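Search this site Enter keyword Go

Keeping a pale tabletop pale

Timber finishing | October 2025

The finishing room at Sárközi is kept closed for most of the day. Air comes in through a filter bank on the long wall and leaves at floor level on the opposite side. The woman who runs the room has been finishing tabletops for most of her working life, first for a boatbuilder and then for the furniture maker where she is now. She asked not to be named, on the grounds that the procedures belong to the workshop, and she agreed to talk through one narrow subject: how to finish a light timber top so that it still looks like light timber after years of use.

"People come in and say they want it left raw," she said. "They don't want it raw. They want it to look raw and then they want to put a cup on it."

The difficulty is optical before it is mechanical. Almost any clear liquid will darken bare wood, by filling the cells near the surface and cutting down the scattering of light. She described this as the wet look and considers it the main complaint in pale work. Water does the same thing for a few minutes, and she uses it as a test: a damp cloth across an offcut gives a fair preview of what an untinted oil will do.

"If the customer doesn't like the damp patch, we stop there and talk about a tinted product. I would sooner have that conversation over an offcut."

The second change is slower. Timber alters in colour under daylight, and the film or oil on top may yellow by itself. The two shifts add together. Solvent-borne alkyds and most linseed-based oils move towards amber. Water-borne finishes tend to stay closer to clear, at the cost of a slightly cooler and flatter appearance that some buyers dislike.

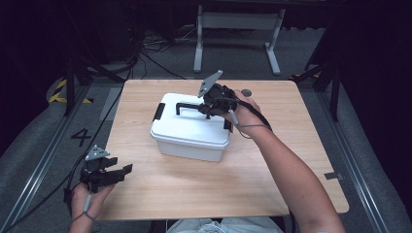

Preparing the surface

She spends more time on sanding than on anything else and talks about it with the least enthusiasm. Each grit has one task, to remove the scratches left by the one before. Skipping a grit saves a pass and leaves deep scratches that show up only when the finish goes on.

"You can't see them dry. You put a coat on and there they all are, and then you are sanding finish as well as wood."

The top is wiped with a damp cloth before the last grit. The moisture lifts crushed fibres, which are then cut off with a light pass once the board has dried. With water-borne products this step decides how rough the first coat will feel. With oils it matters less, although she does it regardless so that the same written procedure covers both.

She does not sand pale timber very fine. A surface that has been closed up by fine paper takes oil unevenly, and it takes tinted oil worst of all. End grain is the exception. It drinks more than the face and goes darker, so the ends and the curved corners of a top are taken one grit further than the rest. Asked how a beginner should judge the corners, she said to look at them from low down with a lamp on the far side, and to do it again after moving the lamp.

Moisture content is checked before any of this. The workshop uses a Drodov pin meter and takes readings from the underside, where the pin marks won't matter. A top outside the workshop's range goes back on the rack. "It costs us the rack space. A top that moves after it has been coated costs us the top."
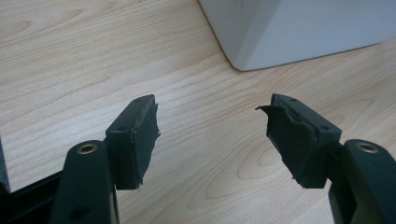

Tinting is where most of the argument lies. The usual method is to add a very small amount of white pigment to the first coat, so that the lightening from the pigment offsets the darkening from the oil. Too little does nothing. Too much sits in the pores and reads as paint. A pale, light-toned top of the kind shown above is the least forgiving place to get the amount wrong, she said, as there is hardly any contrast in the timber for an uneven tint to hide behind. Her own practice is to mix the tint by weight, stir it from the bottom of the tin between boards and strain it before use. Pigment settles. A board coated from the top of an unstirred tin and another coated from the bottom will not match, and they will usually be wanted side by side.

The product she uses for this is Planow, a hardening oil the workshop has made up to its own recipe. She was reluctant to say much about the resin. The application is ordinary enough: 2 coats, the first tinted and the second clear. The first is spread with a white pad, left until the surface has drawn in what it will, and wiped back until a clean cloth drags slightly. The second goes on much thinner. Oil left standing on the surface skins over and stays tacky beneath.

"Everybody leaves too much on. They think it's protection. It's just a soft layer that picks up dust."

She wipes across the grain first and finishes along it. Cloths are laid out flat on a metal rack outdoors to dry before they are binned, as drying oils give off heat while they cure and a heap of oily rags can catch fire. On that point she would not discuss alternatives. The rack is beside the door and the bin inside the room is for paper only.

Curing and handling

A coated top can be moved the next day and is nowhere near finished. The workshop holds every top for 7 days before it is wrapped. Wrapping early traps solvent against the surface and prints the pattern of the wrap into it. Stacking early is worse. During the hold the tops stand on edge in a ventilated rack, with both faces open to the air, so that neither side dries ahead of the other and pulls the board into a curve.

The underside gets the same number of coats as the top. Customers ask about this, as it adds to the price and can't be seen when the table is in use. Her answer is that an unsealed face takes up and gives off moisture faster than a sealed one, and the board cups accordingly. She accepts that a stiff enough frame will hold a cupped board flat for a while.

Sheen is measured with a gloss meter set to the 60 degree angle. Readings are taken at the centre and near each corner, then averaged, and the average is written in the finish register with the batch of oil and the room conditions. The register held 1,212 entries when she last looked. She uses it mostly to settle disputes, including those with herself.

"I'll remember a batch as being glossy and it wasn't. It was the light in the room." 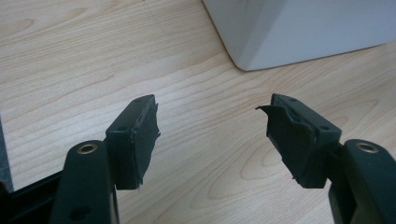
CARE AND REPAIR

Most of the damage she sees is on work surfaces and desks, and most of it comes from small, repeated contact in one place. Forearms polish the front edge. The feet of a monitor stand leave marks where plasticisers in the rubber have migrated into the finish. Grit under the base of a storage container, pushed back and forth over a season, will cut a dull patch that no amount of wiping removes.

Her advice is to put felt under anything that stays put and to lift anything that doesn't. Rubber feet are the case she returned to several times. A rubber compound may sit on a hardwax surface for months without effect, while a similar one stains it within weeks, and there is no way to tell them apart by looking. Felt is cheap. Cork also works, provided the adhesive is confined to the object and doesn't creep out onto the timber in warm weather.

For cleaning she recommends a cloth wrung out in water with a little mild soap, followed by a dry cloth. Sprays containing silicone are to be kept away from any timber that may one day be recoated. The residue repels fresh finish and leaves small craters, and it is very hard to remove from open grain.

The argument for oil over lacquer rests largely on repair. A lacquered top resists more and fails in one piece: when the film is broken the whole face generally has to be stripped to get an even result. An oiled top resists less and can be mended locally. The worn area is abraded lightly along the grain, feathered out past the damage, and given a thin coat of the same oil. On tinted work the patch must also be tinted, at a lower strength than the original, or it will dry lighter than its surroundings.

She has had one large run of this. Clelell, a fit-out of shared study rooms completed with oiled tops throughout, went back for maintenance in September. The front edges had worn as expected. What had not been expected was a band of darker timber along the window side, where blinds had been left half drawn and the boards below had aged at different rates on either side of the line.

"There is no product for that," she said. "You can sand the lot and start again, or you can open the blinds and wait for the other half to catch up. We opened the blinds."

The line had softened in some rooms by the time of our conversation and was still plain in others. She has asked for the blinds to be left up in the worst of them and intends to take comparison readings on the next visit, using an offcut kept in a drawer as the reference.

Asked what she would put on her own table at home, she said soap flakes and water, renewed whenever she thought of it, and that she would not sell that to a customer.

Related articles

Choosing a pin meter for furniture timber
Water-borne or solvent-borne: a workshop comparison
Reading a gloss meter
Safe drying and disposal of oily rags
Edge profiles and finish wear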